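Do sack yards come off a quarterback's rushing total?
Community help > American football > Stats and scorekeeping

muddy_hashmarks

I keep the stats for Trirneck, a British amateur side with an enormous coaching staff for its size and exactly one person willing to hold a clipboard. I took it on in August on the understanding that it was "mostly ticking boxes". It is mostly arguing.

Here's the current argument. Our quarterback runs a lot, sometimes on purpose. Against Nyaga he ran for 56 yards by my sheet. He was also flattened repeatedly behind the line, and when I got home and typed it all up I took those losses off, which left him with 43. He has now seen the typed version. He says sacks are a passing stat, everybody knows that, and he'd like his yards back. Our offensive line coach says sacks are a rushing stat and always have been, though I suspect he says it because it moves the blame somewhere else. Both of them are completely certain and both of them ring me.

It matters more than it should because our club rushing record is 3724 yards, set by a running back who has long since retired and still comes to every home game to make sure it's safe. The quarterback fancies his chances at it over the next few seasons. If sacks come off, he has no chance at all. If they don't, he has a small one and I'll never hear the end of it.

The old books are no help. Some seasons seem to have been done one way and some the other, and one has a tea ring where the totals should be. Our league's handbook covers kit colours at great length and says nothing about this.

So which is it? And while I'm here, what do I do with:
- kneel-downs at the end of a game
- backward passes, which he throws far too many of
- the play where the ball squirts out of his hands, he chases it, falls on it, and gets up looking pleased with himself

Please assume I know the rules of the game fairly well and the rules of stats not at all.

gollar_backrow

Sacks are passing. Watch any professional game, they take them off the passing yards. Your quarterback is right and your coach is wrong. Quite a simple one.

 muddy_hashmarks replied: Thank you. He'll be unbearable.

 pylon_and_on replied: It isn't that simple, see below.

 gollar_backrow replied: It was simple when I wrote it.

pylon_and_on

They're both right, and I'm sorry, because I can tell you were hoping one of them would have to shut up.

There are two traditions. American college football charges a sack to the quarterback as a rushing attempt with negative yards. The professional game in America doesn't touch his rushing line at all; the yards lost come off the team's net passing. Your coach learned the game from one lot and your quarterback from the other, or from a computer game, where I gather most quarterbacks now come from.

So your real question is which tradition your club follows, and the answer is whichever one you write down first. I did the books for Arnodora for longer than was good for me and we went with the college way, mainly because the two people before me had and I wasn't going to unpick it. It does odd things to the numbers. A quarterback who never ran anywhere voluntarily finished one season with a rushing total well below zero, and somebody had it printed on a mug for him at the end-of-season dinner. If you go the professional way you avoid the mug but you need an extra column for sacks, and you have to remember to use it.

Under either system you still have to decide whether a play was a sack or a run that went badly. Ask what he was trying to do when it began. If it was a pass play and he was caught behind the line, it's a sack, even if he ran about a good deal first. If it was a designed run and he was caught behind the line, it's a rush for a loss and he eats it whatever he says. Judge it from the stand, write it down at once, and don't consult him.
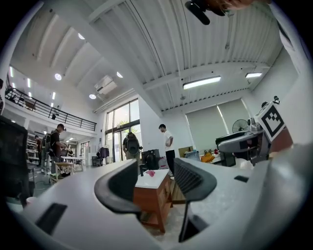

Your squirting ball is the one people get most worked up about. Before you give anyone a fumble, be sure he had the thing in the first place. A snap that hits him in the chest and drops was never in his control, though you'll generally charge somebody with a fumble for it all the same, and at Arnodora we looked hard at whether the snap was one a reasonable person could have caught. Think of those two dark padded fingers with the gap between them: a ball passing through a gap like that hasn't been held by anybody, however good the padding. If he did have it, and he was set up to throw, and a defender knocked it out behind the line, treat it as a sack and a fumble together. If he drops it with no one near him, he gets the fumble and the lost yards and you get the phone call.

Backward passes are easier than they look. If he throws it backwards behind the line and the other chap runs with it, the other chap has a rush. It is not a completed pass, and it does nothing for the quarterback's passing figures, which may cure him of the habit.

Two other things that will come up. Yards gained on a two-point try don't go into anybody's rushing total. And if a run is brought back for holding further up the field, the runner normally keeps the yards as far as the spot of the foul and loses the rest. Running backs will tell you otherwise. They have usually had a long think about it in the car.

 muddy_hashmarks replied: This is very useful and I've printed it. Is a mug compulsory under the college system?

 pylon_and_on replied: Customary.

fourth_and_gollar

Agree with nearly all of that. I'd quarrel with one bit, "whichever one you write down first". You have an existing record of 3724 and a man who comes to home games to guard it. Find out how his yards were counted before you pick.

In your case it may not make any difference. He was a running back. Running backs don't get sacked unless somebody has called a trick play and it's gone the way trick plays go. So his total is probably the same under both systems, and the only person affected by your choice is the chap chasing it. Which puts you in the position of deciding, on your own, with a clipboard, whether he can ever break it. I'd get the club to vote on it. Then when he rings you can give him someone else's number.

What I wouldn't do is change method for this season and leave the older seasons as they are with no note. We did that. Gollar had a passing record that stood on the website for years before someone noticed that half of it was net of sacks and half wasn't. The correction ran to 3000 words and was read by its author. Put a line at the top of the sheet saying which way you count, with the month you started, and leave the tea-ring season exactly as you found it.

If you have game film, go through it the same evening. Film is wonderful for deciding whether a pass went backwards. It is also wonderful for discovering that your camera operator follows the fake every single time.
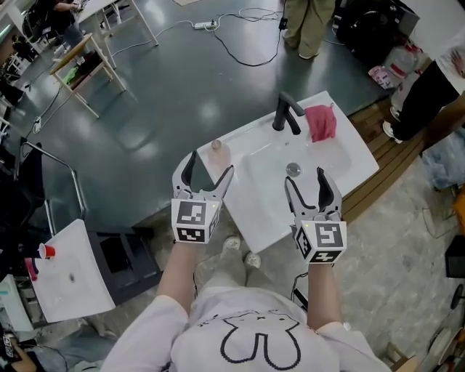
Does a kneel-down count against the quarterback's rushing yards?

Under the college method it goes down as a rush by the team, with the lost yards charged to the team and none of it to him. The professional way charges it to the quarterback as an ordinary rush, usually for a loss of a yard.

I'd use the team line myself, whichever way you settle the sacks. Taking a yard off a man for winning the game strikes me as mean, and he'll be getting enough taken off him already. You'll need a row on the sheet marked TEAM for it. The same row takes a bad snap that sails over everyone's head, so it won't sit there empty. From what you say about Trirneck, you may want to make it a deep one.

 muddy_hashmarks replied: Update, then. We voted. College method for sacks, TEAM row for kneel-downs, note at the top of the sheet. The quarterback abstained in a very loud voice. The record holder isn't strictly a member any more but he turned up and voted anyway, and it carried by more than one, so I let it go.

 pylon_and_on replied: And the Nyaga game?

 muddy_hashmarks replied: Stays at 43. He's asked for a recount of the film. The camera followed the fake.

 gollar_backrow replied: I still say it's passing.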